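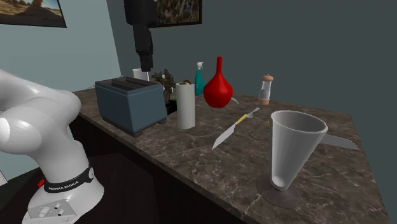
Leken Carry 20 water backpack: long-term review

Reviewed by Capucine Marty
Feb 20, 2025

Product: 20-liter soft-sided water carrier with shoulder harness and hip belt
Maker: Leken
Supplied by: bought at full price, two units
Tested on: footpaths, farm track, stone steps

Background

I photograph and write about rural water supply, and for most of the past year I was based in Oltmont, a hill village where 50 households draw from a spring box below the houses. The path down loses 600 feet and is stepped for the last third. Most people carry rigid jerrycans, either by hand or on the head with a folded cloth. I wanted to know whether a pack carrier was a fair replacement for a visitor or field worker who has to fetch her own water, and whether residents would choose to use one.

I kept one unit. The other went to Bezawit Gidey, who makes the trip far more often than I do and was willing to write down every load. Between us we logged 1,328 trips. All of her remarks below come from her notebook or from our conversations in January, translated by her daughter.

Construction

The bag is coated fabric with welded seams and a roll-top opening closed by a strap on each side. A tap sits at the bottom left corner on a short threaded neck. The back panel is a sheet of closed-cell foam in a sleeve. The harness is sewn to the sleeve and not to the bag, so a leak at a strap anchor can't happen. This is the best decision in the design.

The hip belt is narrow. It carries weight properly only when the top strap is pulled hard, and the instructions don't mention this. The buckle on my unit was stiff for the first two weeks and then fine.

Filling

Under a spout with good flow, the bag fills in under a minute. At a low spout it doesn't stand by itself until it is nearly half full, so one hand is always on it. A jerrycan can be left under the pipe while you wash something or talk. At Oltmont that matters, as the flow drops in the dry months and a fill can take ten minutes.

The roll-top needs three full turns to seal. With two turns it weeps down your back on the steps. Leken prints "minimum 2" on the collar.

Carrying

Full, the load is 20 kg of water plus the bag. On level ground and on the climb it is clearly easier than a can in the hand, and both arms are free. I stopped less often and my grip was no longer what ended the day.

Going up the steps, the water moves. With the bag full to the line and the air pressed out before rolling, the shift is small. At three-quarters full it is enough to push you sideways on a turn. Carry it full or carry it half full with the top rolled down tight. Anything between is unpleasant.

Putting it on is the weak point. You need a wall or ledge at waist height, or a second person. The spring box has a ledge. The lower stream does not, and there I had to sit down, strap in, and stand up under the load, which I wouldn't ask of anyone with a bad knee.

Bezawit's notes agree on the climb and disagree on nearly everything else. She carries on her head with less effort than I carry on my back, and she can set a can down without help. She found the back panel hot by mid-morning. She used the pack mainly when she also had firewood or a child to bring up, and went back to the can otherwise. After the fourth month her nephew had it most days.

Taste and cleaning

The first ten fills taste of coating. Soaking overnight with baking soda reduced this to three or four more fills. After that I noticed nothing.

The roll-top opens wide enough for an arm, so the inside can be wiped by hand. The tap neck cannot be reached and holds grit. I unscrewed it every second week – the washer is loose and easy to lose, so do it over a bowl.

Wear

My unit: scuffing on the lower corners, one small cut from a thorn, patched with the supplied kit. The patch has held.

Bezawit's unit: tap replaced once, left shoulder strap restitched at the adjuster, foam compressed to around half its thickness. No seam failures on either bag.

The replacement tap took five weeks to arrive. A local can cap does not fit the thread. I asked Leken about this and was told a standard thread is "under review."

Compared with the Trundberg hauler

I had the Trundberg for a short period and used it on the same path. It has a semi-rigid liner, stands up on its own for filling, and sloshes less. It also weighs more than twice as much empty, and the liner can't be wiped out by hand. The harness is better. For a site with a vehicle nearby I would take the Trundberg. For a footpath, the Leken.

Ratings

Build: 4 out of 5
Carrying comfort, uphill: 4 out of 5
Filling: 2 out of 5
Cleaning: 3 out of 5
Spare parts: 1 out of 5

Recommendation

Suitable for field staff, and for households that have a ledge at the source and a steep climb home. Order a spare tap and two washers with the bag. I would not buy these in bulk for a community without leaving a pair on loan for a full dry season first.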